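Agata Caruso
Thursday, a small thread about rules for home robots and fridges. We wrote ours at Erkbridge in December and I think some of them can be useful for other teams. 1/9

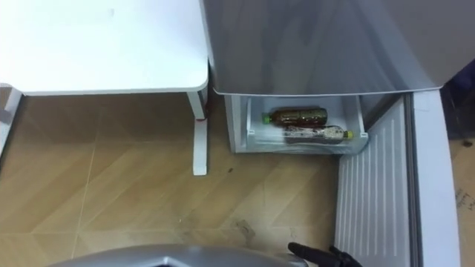
First rule: the door and the drawer are two separate tasks, with two separate force limits. In our old document they shared one limit, and this was my mistake. A door can take much more pull than a plastic drawer. 2/9

Second rule: before the arm goes into a drawer, the door must be open enough that the elbow has free space on both sides. We write the angle in the task sheet. If the angle is missing, the task does not start. 3/9

Third: bottles lying down are handled by the body, never by the cap. Caps have strong colors and the vision system likes them very much, so this rule must be in the software and also on paper. Ubaldo Vitale checked 219 of our old runs and the cap was chosen in 66 of them. 4/9

Fourth: maximum time for an open door. Ours is 600 seconds, then the robot must close or call a person. Some colleagues find it too long. For food I agree with them, for drinks I am more relaxed. 5/9

Fifth: when the robot is near furniture, the base does not move while the arm is extended. One or the other. Ottavio Zuccaro wanted an exception for slow movement, we discussed it for two meetings, and the exception is not in the document. 6/9

Sixth: the stop button stays in the hand of the operator, not on the table next to him. I was at Brellach for a visit and they have the same rule, with a wrist strap. We copied the strap. 7/9

A question I still have: who signs when a limit is changed in the middle of the day? Now it is the operator plus one other person, but in a small team the other person is often at lunch. 8/9

The full text has 11 pages and Rebecca Lombardi is correcting my English in it. If you want the draft before, write to me. I am especially interested in comments from people who work with drawers that stick. 9/9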